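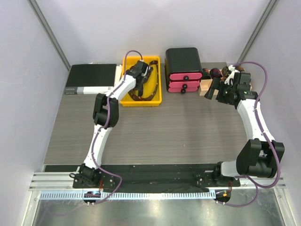 The two-arm cell at Patden, with the accessories job laid out between the arms.

Home | Visits | Workshop Notes | Archive | Contact

Visits > Open days > Patden

I've been promising myself a trip to the Patden open day for ages, and this year I finally got the afternoon off and went! It's a low brick building behind the Brophy lumber yard, and if you come by bus (I did) you get off at the yard gate and walk back the way you came. Coffee in the lobby, name stickers, a plate of very good lemon bars. Then they split us up and I landed in the group for the small robot cell, which was the one I wanted.

I'd pictured something big and orange behind a fence. What you get is a tabletop with two white-and-black arms on the front edge, one left and one right, in a little enclosure with pale walls. You could put the whole thing in a spare bedroom. The day's job was sorting small stuff, so there was a yellow tray with a patterned strap coiled up in it, a little wooden box, and a black organizer with three pink drawers that I'd happily have on my own desk.

Our guide was one of the technicians, and she talked almost entirely about upkeep, which suited me fine. Both arms sit on one black plate, and the plate sits on an aluminum rail. The first thing they do in the morning is check the bolts with a torque wrench. If a base has shifted even a hair, every saved position on that arm is off by the same hair, and you can spend half a day blaming the software. She'd done exactly that in June and was still annoyed about it.

Then cables. I had no idea cables were such a big deal! The purple ones run from each gripper back down the arm in a big lazy loop, and I'd have tied them down tight to make it look neat. Wrong, apparently. The wrist has to turn, so the slack has to be up there. Their rule is to swing the arm through its full range by hand with the power off and watch the loop the whole way. If it snags or pulls straight, they redo it. A new cable takes 45 minutes to fit if you've done it before, and my guide says her first one took all morning (I liked her a lot).

Under the rail there's a slotted white duct, and small connector boards hang below each base. Someone asked why the boards were out in the open like that, and the answer was that you can get at the plugs without taking anything off. They keep spare boards in a drawer in the next room, labeled left and right.

Gripper care is mostly wiping. They use a lint-free cloth and a bit of alcohol, and they swap the finger pads every 55 hours of running, whether they look worn or not. I got to hold an old pad and it had gone shiny, like the seat of an old pair of pants.

The log is a paper notebook on a string. I flipped through it and somebody had written "squeaks, left elbow, gone after lunch" and nothing more. The maintenance checklist comes from Flesis and has 33 lines, and they've crossed out 2 of them in pen with no explanation. I asked. She just laughed.

We ran over, so I missed the talk in the Ernedness room and most of the lemon bars. They do it again next summer and sign-up is on the sheet by the front desk. Wear flat shoes, the back hallway has one of those bumpy metal floors.

Filed under: Days Out, Robots & Machines, Open Doors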